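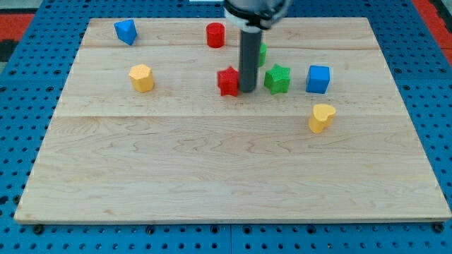 Jun 26, 2026

The club season is over, and I said I would write up what our group did with the pushing project before I forgot the details. This is mostly for whoever takes it over in the fall, plus the few people who asked me about it after the open evening.

The short version is that we spent from March until now getting a robot arm to push toy blocks to places on a board when you type a sentence telling it to. It works well for some sentences and badly for others. I'll go through both.

I should say how we ended up with pushing. Most of the club wanted to do pick and place, and the other group did that. Arlo Ridgeway, who runs the club, had a spare station and asked if anyone wanted to try something with no gripper at all. Three of us said yes, mainly because the sign-up list for the other station was already long. I had never thought about pushing as a task before. You have a rod pointing straight down, it moves in two directions over a flat surface, and that is the whole robot as far as the program is concerned. The height is fixed. The wrist doesn't turn. Every command is a small step in x and y.

It sounded easy and we planned on being finished in a month.

The board

We used a maple panel bolted onto the pegboard table. Before that we pushed blocks directly on the pegboard, and the blocks caught on the holes. A star has points that find every hole there is. We lost the first two weeks to this because we kept changing the code when the trouble was the table.

The maple is glued up from planks and has seams in it. The seams are close to flush, though you can feel one of them with a fingernail. We sanded that one and waxed the whole thing, and then had to redo our step sizes because the blocks slid farther than before. If you refinish the board, plan on redoing them again. The numbers in the settings file are for the board as it is now.

The tool offset is also in the settings file. It's the distance from the wrist flange to the end of the rod, and if you take the rod off and put it back you need to measure it. We had one afternoon where the rod was dragging on the wood the whole time and leaving a line, and it was because I had put it back on and not seated it all the way. You can still find the line if you look.

The blocks

There are eight, two each in red, blue, yellow and green, and the two of a color are different shapes. That was deliberate. If every block had its own color, the program could ignore the shape words and still do fine. With pairs, "push the red star to the blue cube" can only be done right if it reads both words. We checked for this at one point by typing sentences with the shape left out, and it picked one of the two red blocks more or less at random, which is what I would want.

The shapes don't push the same. The cube is the best one. You get the rod against the middle of a flat face and it goes straight. The cylinder rolls around the rod if you are off center at all, and you have to keep correcting. The stars are strange. If the rod settles in the notch between two points, the star follows it nicely and you can even steer a little. If the rod hits the end of a point, the star spins in place and goes nowhere. The heart is good from the notch side and bad from the pointed side. I got fairly good at all of them by the end and I don't think it's a skill I'll use again.

Collecting the demonstrations

We drove the arm by hand with a game controller and recorded everything. One person drove, one person read out an instruction, and the third watched the board and typed notes. We traded places every 12 runs because driving gets tiring and your pushes get sloppy.

We collected 200 demonstrations for the first model. That was not enough. It learned to move toward the blocks and then hover next to them, kind of jittering. We thought it was a bug for a while. What I think was going on is that the three of us drove differently. I went around to the far side of a block in a wide curve, and one of the others cut in close and nudged things out of the way to get there. The model had seen both and did some average of the two, and the average was to stay put.

So we wrote down driving rules. Go around other blocks, leave a gap, approach the block from behind, stop fully before changing direction. Then we threw out the runs that broke the rules and drove new ones. This took most of the spring. It's boring work and I won't pretend otherwise, but it made more difference than any change we made to the network.

We also learned to start from messy layouts. In the beginning we set the blocks out neatly, spaced apart, because it was easier to drive. Then during a test two blocks would end up touching and the model had no idea what to do. Later on we started each session from wherever the last one had finished, and only reset when a block was too near the edge.

Something we did not fix: we tended to leave blocks toward the far side of the board, because the arm reaches there more comfortably from how it's mounted, and so a lot of the data is from that part. The model is noticeably worse up close to the near edge. Anyone collecting more should do it there first.

The software

The arm talks to a desktop computer through a small server program called Zuvstead, which Arlo wrote a few years ago for the club. It handles the speed limits and stops the arm if the rod leaves the area over the board. Please do not turn that off. We did once, to test something, and drove the rod down past the end of the panel.

Our own code is in a folder called Nadent. The name doesn't mean anything, it was the first thing typed in when the program asked for one. Inside there is a recorder, a trainer and a runner. The recorder is solid. The trainer has a lot of options that no longer do anything, and I've put a comment next to the ones that still matter. The runner is the one I'd rewrite. It waits for a camera picture, then runs the model, then sends the step, all in one loop, so if the camera is slow the arm is slow too. You'll see it pause in the middle of a push. It's harmless but it looks bad in front of visitors.

How the testing went

For the final test we wrote out 40 instructions that none of us had used in the demonstrations. Some were new pairs of blocks, and some were new ways of wording things. We gave each one a time limit of 96 seconds, which was the length of our slowest good demonstration. Then we ran them all in one evening, reshuffling the blocks with our eyes closed in between.

I'm not going to give a score here because we argued about how to count the partial ones and never agreed. I can say what kinds of things went right and wrong.

Pushing one block to another was good. It nearly always went to the correct block first, and when it failed it was usually from running out of time on the cylinder.

"Push it to the left side" and similar were fine. "Push it to the middle" was fine if the middle was clear, and if it wasn't, it would plow the first block into whatever was there.

"Separate the red star from the green star" was bad. It would get between them and then stay there. There's hardly any of that in our data, and I think a few dozen good demonstrations would help a lot.

Anything with two steps in it was very bad. It did the first step, or the second, and sometimes started one and drifted over to the other. We had hoped for better but there was no good reason to expect it.

Rewording was better than I expected. "Shove," "slide" and "move" all worked the same as "push." "Scoot" worked too.

The open evening

We showed it to parents and some people from the high school. We let visitors type their own sentences, which was more popular than the pick and place station, though slower. Most of the sentences were things like "make a line." It can't make a line. One kid typed "yellow heart go home" and it pushed the heart all the way to the corner and stopped, and he was completely satisfied with that.

The Bakalis shop, where we got our bolts and our wax, sent a box of hardware over for next year, so there are plenty of spares for the station now. They're in the drawer under the monitor.

For whoever is next

The data is on the club drive under Zorkolon, sorted by session. Use the sessions from after we wrote the driving rules. The older ones are in a separate folder and I'd leave them there – I only kept them in case somebody wants to compare.

I would do these in order. Collect more near the front of the board. Collect separating. Fix the loop in the runner. After that, try the two-step instructions again, maybe by splitting the sentence up first and feeding the model one piece at a time. We talked about that in the last week and ran out of time.

The camera has to be lined up again whenever someone bumps the stand. There's a printed sheet for this taped to the side of the desktop. It takes ten minutes if the sheet is flat and a lot longer if it's curled, so tape the corners down.

I'll be around over the summer and Arlo has my email. The key to the cabinet is back on the hook by the door.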